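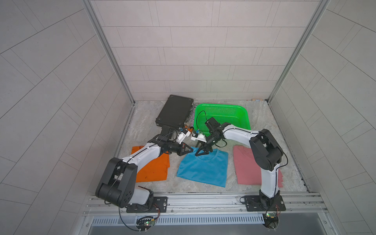 After one winter of washing, a customer in Skundamstead wrote to us, the neck of her old shirts was like a wave and they did not stay folded in the drawer, so she wanted to know if the Usness is different. We answered her by letter, and most of this page is taken from that answer.

Usness T-shirt
By Laskowska
Sold by Ukov Clothing and Household

The Usness is a plain short-sleeved T-shirt for everyday use. It has no print and no pocket. Among the colors are orange and blue, which many customers order together. The list of colors available today is next to the size menu, and if a color is gray in the list, it is sold out in your size.

Fabric and sewing

The fabric is a cotton jersey of 137 grams per square meter. This is lighter than most work shirts. In cool weather you will want something over it. In summer, or under a sweater, it is a comfortable weight, and it dries overnight on a line in a normal room.

The neckband is a separate piece of rib knit, and the seam behind the neck is covered with tape from one shoulder to the other. The customer asked about this part, so we will say it clearly: a neckband will still stretch if the shirt hangs wet from a hanger. Please dry it flat or over a line, folded at the waist.

The size is printed inside the neck. There is no sewn label there. Washing instructions are on a small label in the left side seam, which you can cut off without damage to the seam.

Sizes

The Usness comes in 7 sizes, from XS to 3XL. The chest of size L is 112 cm, measured on the finished shirt all the way around. Please compare this with a shirt you already own and not with your body. Lay your shirt on the table, measure from armpit to armpit and double the number.

If you are between two sizes, we recommend the bigger one. The length can become a little shorter after the first wash, the width stays almost the same. Laskowska changed the sleeve in January and it is now slightly longer. Shirts from the old stock are marked "short sleeve cut" in the order form until they are gone.

Washing

Wash at 30 or 40 degrees Celsius with similar colors. The orange should be washed alone the first time – it can give some color to light fabrics. Turn the shirt inside out. Do not use bleach. Ironing is possible at medium heat, but we find it is not necessary when the shirt is folded soon after drying.

Folding for a drawer or shelf

Lay the shirt face down and smooth it with your hands, starting from the neck. Fold one side to the middle of the back, with the sleeve, and fold the sleeve back if it comes over the edge. Repeat on the other side. Then bring the bottom hem up toward the neck, one time for a shelf or two times for a narrow drawer. Turn the shirt over, and the neck will be on top.

For a shelf we prefer shirts side by side in low piles, sorted by color. In a tall pile you always need the shirt which is at the bottom, and then the folding was for nothing.

Packing and delivery

Shirts are sent folded, in a paper sleeve without plastic. You can order one shirt or a set of 4. In a set, all the shirts must have the same size, but you can choose a color for each one. Write the colors in the comment field of the order form.

Returns

You may try the shirt on at home. We take it back if it was not washed, and a missing paper sleeve is no problem. For an exchange of size, put a note with the new size in the package and we send the other shirt when yours has arrived. If a color is sold out meanwhile, we will ask you before we send anything else.

Related items: Usness long sleeve, Usness children's T-shirt, Ukov drawer dividers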